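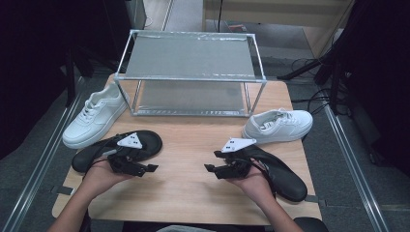
12/3/22

Up late, coffee, no breakfast. Shoe day. Have been putting it off since the weather turned and the hall is a disgrace. Could hardly get the front door open last night with the groceries.

Got the little two-level rack up on the table where the light is better. White sneakers first. Laces are fine, soles will do another year I think. Wanted them on the bottom level, toes out, but then where do the boots go. Boots on the floor then. Boots always end up on the floor.

Jeanie MacAulay called in the middle of it. 27 minutes!! Her sister's move is off till February, the Pappas people lost the paperwork again, and did I still have her casserole dish. I do. Must take it back. Said I'd drop it Monday and then rememberd I can't Monday.

Looked at the Fladura rack online while she talked. 197 dollars for somewhere to put shoes. No. The one I've got is plain but it's square and it doesn't wobble, and I can see through the shelves to what's underneath, so I might stop buying the same black flats over and over.

Tape on the panels still. Left it. Will pick at it some night in front of the TV.

To go: brown loafers (pinch), the sandals with the bad strap, those awful green things from the Sirkier sale. Bag by the door. Keep the tan ones one more winter, don't argue.

Lunch at 3, toast and the end of the soup. Then the coat hooks, which I'd promised myself, and did not do. Found one glove. Found the good umbrella, behind the hamper, so thats something.

Need: laces, long ones. Shoe cream, neutral. Light bulb for the hall. Call Jeanie back re dish.

Bed by 10 if I can. Feet cold.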